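Gutters, again

It took me 40 minutes to find the ladder this morning, so you can guess how the rest went! The back gutter has been dripping down the kitchen wall since February, and I finally gave in and rang Gervasio Durán, who did my sister's place in Drasside.

Cans on the red shelf.

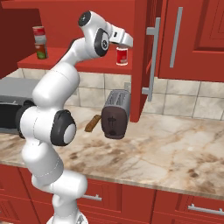 What Gervasio found

Moss, mostly (lots of it), and two brackets that had pulled away from the board. He says the old joints dry out and shrink, and that I should have had 7 brackets along that run where I've got 6. I felt a bit told off, but he was very nice about it. 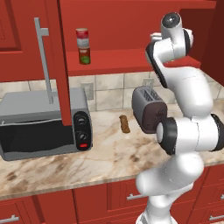

Villalba Home Menders' Club - Members' Blogs

Iara Figueroa from the club lent me her gutter scoop, and I did the front myself while he was busy at the back. Go gently near the downpipe - I pushed a great plug of leaves straight into mine and had to fish it out from the bottom with a bent coat hanger.

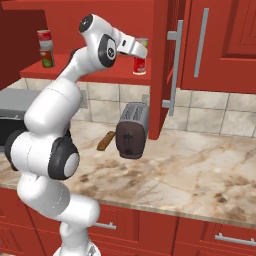

Kitchen shelf and tiled wall.

New brackets go up next week, if the rain holds off.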